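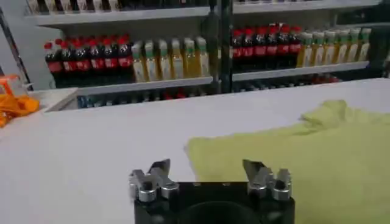 El paño de microfibra Lallow se vende como si fuera a jubilar a todos los limpiadores del armario, y conviene leer la ficha con calma antes de creérselo. El fabricante habla de "limpieza total solo con agua". Sobre una mesa blanca, con el paño verde amarillento extendido encima, cualquier tejido queda bien. Otra cosa es una encimera con grasa de tres días, y ahí el agua sola se queda corta.

Referencia: 3193
Se sirve en: paquete de 8 unidades
Composición declarada: poliéster y poliamida (el fabricante no indica la proporción)
Lavado: hasta 60 grados, sin suavizante
Distribuye: Gudance

Lo que dice el fabricante y lo que vemos nosotros

"Resiste 100 lavados." Puede ser. El prospecto no explica a qué temperatura ni con qué detergente se hizo la prueba. Los que usamos en la tienda desde diciembre siguen recogiendo bien el polvo, pero los bordes se han ondulado y ya no secan el cristal como al principio.

"No deja pelusa." Después del segundo lavado, de acuerdo. Recién sacado del paquete suelta algo, sobre todo en superficies oscuras. Lávelo antes de estrenarlo y no lo mezcle con toallas de algodón.

"Apto para todas las superficies." Esta frase la quitaríamos. En madera encerada y en pantallas con tratamiento antirreflejos no lo recomendamos, y para el acero pulido preferimos el paño liso de Govetti, más caro y bastante más fino.

"Antibacteriano." Hemos pedido el ensayo 2 veces y no ha llegado. Mientras no llegue, lo vendemos como paño de limpieza corriente.

Para qué sí lo compraríamos

Polvo en seco, mesas lacadas, azulejos, salpicaderos. Karla Varela, de nuestro taller de Chávez, lo usa para el repaso final de los muebles y gasta menos papel. Por precio está en la media; ni ganga ni robo.

Opiniones de clientes

Evaristo Robles, 09/06/2018: "Cumple para el polvo. Para los cristales sigo con papel de periódico. El color destiñó un poco en el primer lavado, aviso."

Envíos y devoluciones

Se admiten devoluciones con el paquete precintado. Los paños lavados no se cambian, salvo que la costura venga defectuosa; en ese caso, mándenos una foto y el número de pedido.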